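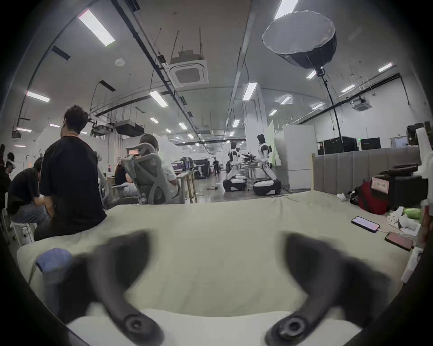
Visita técnica al laboratorio de manipulación de Drostisel

La jornada de puertas abiertas de Drostisel se celebró en julio, en la nave que la empresa ocupa en el polígono de Laltport. Acudí por encargo de Widmer, que explota lavanderías industriales y tiene sin automatizar la entrada de prenda a las plegadoras. El registro abría a las 9:30. Nos recibió Fabian Marti, responsable de adquisición de datos, y el recorrido se hizo en grupos pequeños, sin presentación previa en sala.

Planteamiento

Drostisel no vende robots. Entrega políticas de control ya entrenadas y los conjuntos de demostraciones de los que proceden. La línea textil es la más reciente y parte de demostraciones humanas: el operario realiza la tarea con una pinza en cada mano y el sistema guarda imagen y trayectoria. El robot no interviene en esta fase. Según Marti, la ventaja principal es de coste por episodio, y la contrapartida es que parte de los movimientos grabados no son alcanzables después por el brazo y hay que filtrarlos.

El conjunto textil suma 2913 episodios válidos, de los que 1054 corresponden a camisetas. El resto se reparte entre toallas, fundas de almohada y paños. La duración máxima admitida por episodio es de 60 segundos; lo que la supera se descarta sin revisión.

La prenda azul se trabaja también sobre tablero blanco, con los dos dedos curvos cerrados sobre el tejido y un pico de tela por encima de ellos.
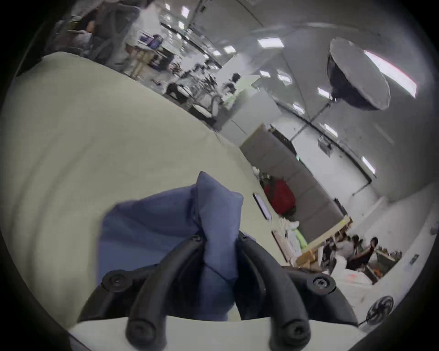 Puesto de cama

El segundo apoyo es una cama con cabecero gris tapizado. La superficie blanda cambia el problema: el colchón cede cuando los dedos bajan, y la altura de contacto deja de ser un dato fijo. En tablero rígido basta con un margen constante; en cama, el instante de cierre se decide por imagen.

La tarea mostrada fue la extensión de una camiseta azul arrugada. Se toma un extremo con cada pinza y se separan las manos hasta tensar la tela. Las pinzas llevan rotulado «Prime UMI» en el lateral de la carcasa blanca, con un indicador verde encendido.
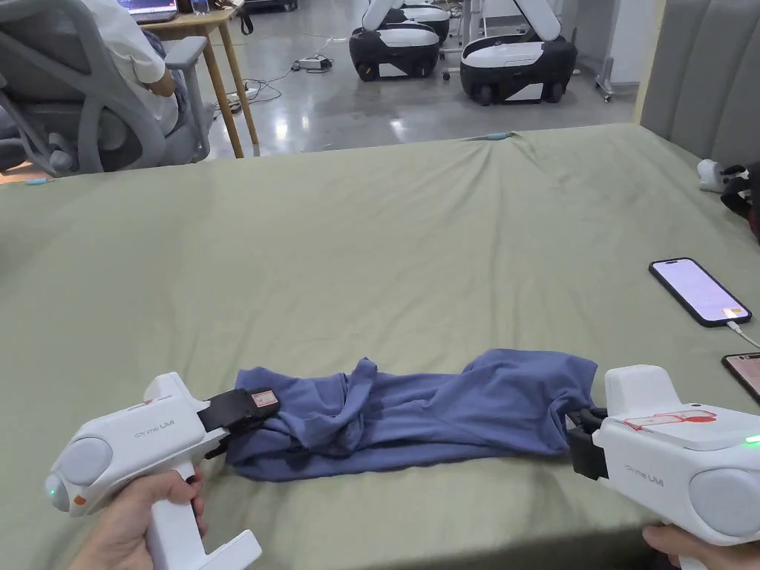
Brendan Corrigan, que lleva la parte de control, insistió en la fase de agarre. Un pellizco que toma una sola capa y otro que toma dos dan imágenes casi iguales y resultados distintos al tensar. Su grupo etiqueta a mano esa diferencia en una muestra de 490 episodios y utiliza el resultado para puntuar los demás. Pregunté por la tasa de acierto del clasificador y no quiso dar cifra hasta cerrar la revisión interna.

También pregunté por la sincronización entre las dos pinzas. Se hace por marca temporal común, con una comprobación al comienzo de cada sesión. Si el desfase supera el umbral, se repite la calibración y se anula lo grabado desde la comprobación anterior.
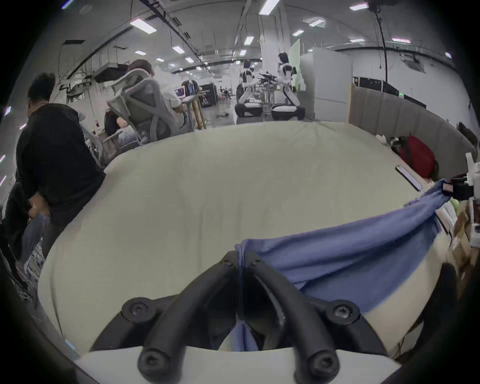
La transferencia a robot se prueba en humanoides de dos brazos con base móvil, en la misma nave. Durante nuestro turno no se programó ejecución autónoma de la tarea textil. Marti la remitió a una sesión posterior, reservada a clientes con contrato, y facilitó solo el protocolo de ensayo: prenda lanzada sobre la superficie, tres intentos de agarre como máximo y medida final del área extendida.

Observaciones para Widmer

El método es aplicable a nuestra alimentación de plegadora si se acepta una cadencia inferior a la manual en la primera instalación. Quedan tres puntos por resolver: comportamiento con prenda húmeda, que Drostisel no ha grabado; desgaste de los dedos en turno continuo; y propiedad de los datos si las demostraciones se toman en nuestra planta. Sobre este último, el contrato tipo que nos enseñaron reserva a Drostisel el uso para entrenamiento general. Ferero, que prepara una instalación piloto de toallas, negoció una cláusula distinta, y pedí copia del modelo.

Acordé con Corrigan enviarle un lote de prenda de hospital para una prueba de grabación. El recorrido terminó a las 13:00.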